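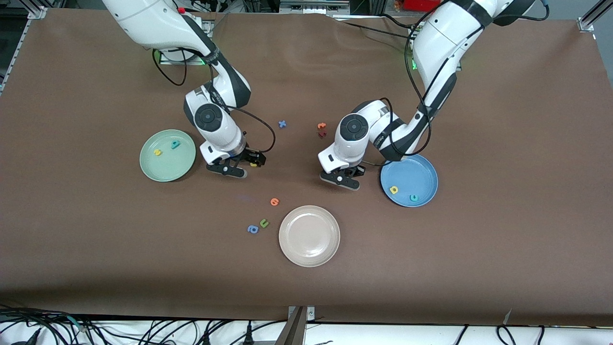

Foam letters and round plates on the brown mat.

Plavstead Athletic Supporters' Forum
Board: First Team and Club Matters
Topic: Disclosure of player injuries during the playoffs
Replies: 12

Diarmuid Ó Ceallaigh (Board Moderator)
Members will have read the club's statement confirming that Pollero played the final three playoff matches with a fractured bone in his left foot. The statement was released at 4:15 p.m. and gives no date for the original injury. Several separate topics have been opened on this subject and I have merged them into this one. Members are asked to confine their remarks to the conduct of the club, the content of the statement, and the policy the club should follow in the future. Speculation about the player's private medical history will be removed under Rule 6.

northstand_row_f
Thank you for merging the topics. I wish to record my concern that the club listed the player as "fully available" before each of the three matches. Supporters purchased tickets and traveled on the basis of the information provided. I do not suggest that the club should publish medical files. I do suggest that "fully available" has a plain meaning and that the meaning was not observed.

Juntunen_Fan_Club_Sec
I must respectfully disagree with the previous member. A player who is selected, takes the field and completes the match is available. The league requires the club to submit a list of players who are injured and will not play. It does not require a list of players who are in pain. If it did, the list before the semifinal would have contained most of the squad, including Juntunen, whose shoulder had been strapped since the winter.

northstand_row_f
The word in question was "fully." I accept the remainder of the point.

Gate_C_Regular
May I ask whether any member attended the open training session before the semifinal? I was present from 10 a.m. until the close. Pollero did not take part in the running drills and left the field early with the physiotherapist. I mentioned this on the old topic and was told that I was mistaken. I would be grateful if the member concerned would acknowledge the matter.

Sendum_End
I am the member concerned. I acknowledge it. I was at the same session and saw him signing shirts by the fence, and drew the wrong conclusion.

Gate_C_Regular
That is accepted, with thanks.

Brendan Ó Briain
I served on the medical staff of an amateur club for 12 seasons and would like to offer some general remarks, which should not be read as an opinion on this player.

First, a fracture that is partial and stable is sometimes managed with a stiff insole, taping, and a reduced training load. A player may be permitted to compete under those conditions if the physician is satisfied and the player gives consent. It is a matter of judgment, and two competent physicians may differ.

Second, the consent of a player before a playoff match should be treated with some caution. I never met a player who asked to be left out of a semifinal. The coach wishes to select him, his teammates wish to have him, and his contract may depend on it. For this reason our club required that the decision be signed by a physician who did not report to the coach. I do not know whether Plavstead has such a rule. The statement does not say.

Third, clubs have a legitimate reason to keep an injury private while a series is in progress. An opponent who knows which foot is injured may be tempted to make use of that knowledge.

Juntunen_Fan_Club_Sec
I am obliged to Mr. Ó Briain. His third point is the one I would have made. The visitors in the second leg were penalized 20 times, and a good number of those penalties were for late contact. I would not have wished them to have a diagram of where to aim.

oldground_1
With respect to all, the club may keep an injury private by saying nothing. It chose to say something, and what it said was incorrect. The two positions set out above are therefore not in conflict. A club may decline to comment. It may not issue a false description and then, when the season is over, issue a second statement inviting us to admire the player's courage.

I do admire his courage. I would also observe that he was visibly unable to turn to his left in the final, that the second score came from that side, and that he was left on the field for 47 minutes afterward. A substitute was available. Criticism of the player on this board that evening was severe, and some of it was mine. Had we been told anything at all, much of it would not have been written. I have asked the moderators to remove my own post.

Diarmuid Ó Ceallaigh (Board Moderator)
The post has been removed as requested. Other members who wish to have their remarks from that evening withdrawn may contact me by private message. Requests should include the page number of the topic.

Sendum_End
I do not agree that criticism of a performance requires an apology. He was selected and he did not play well. Both facts stand. If the coaching staff knew of the injury, the criticism should be directed at them, and I directed mine at them at the time. I will not be withdrawing it.

oldground_1
No member is obliged to do so. I spoke only for myself.

family_enclosure
I should like to raise a related matter. My son plays for one of the youth sides and came home from practice saying that "real players play on a broken foot." He is nine years old. The club's statement used the words "an example to every young player in the district." I would ask the club to reconsider that sentence. The youth handbook, which each parent is required to sign, states that a child with suspected injury is to be removed from play at once. The two documents cannot both be the guidance of the same club.

northstand_row_f
I support this fully and would be willing to add my name to a letter.

Juntunen_Fan_Club_Sec
On this point I am also in agreement. The sentence was poorly chosen. I continue to hold that the selection itself was defensible.

Brendan Ó Briain
I would sign such a letter. I would suggest that it be kept brief and that it contain two requests: that the sentence be withdrawn, and that the club publish its procedure for clearing an injured player to compete. The procedure is not confidential in the way that a diagnosis is. A letter that also argues over the substitution in the final will receive a reply about the substitution and nothing else.

Sendum_End
I would sign the first request. As to the second, I doubt that a written procedure would have changed the decision. The club would have followed it to the letter and he would have played.

Brendan Ó Briain
That may be so. There would then be a signature on the decision, and at present we do not know whose it would be.

Diarmuid Ó Ceallaigh (Board Moderator)
For the information of members, the supporters' constitution provides that a letter bearing 250 names must be placed on the agenda of the next open meeting with the club, which is to be held in July. A letter with fewer names may still be sent but carries no such entitlement. I have opened a separate topic in the Members' Business section where names may be recorded. Members should post their full name and membership number there and not in this topic. The draft text will be posted by family_enclosure and Mr. Ó Briain once they have agreed on it.

Gate_C_Regular
Will members without an online account be able to sign? My father has held a season ticket for many years and does not use a computer.

Diarmuid Ó Ceallaigh (Board Moderator)
Yes. A paper copy will be kept at the ticket office window during normal hours. Please ask him to bring his card.

oldground_1
Is there any word on whether Pollero will be fit for the opening of preseason?

Juntunen_Fan_Club_Sec
The statement says only that he "will rest." In view of the discussion above, I would not place much weight on any description of his availability until he is seen to run.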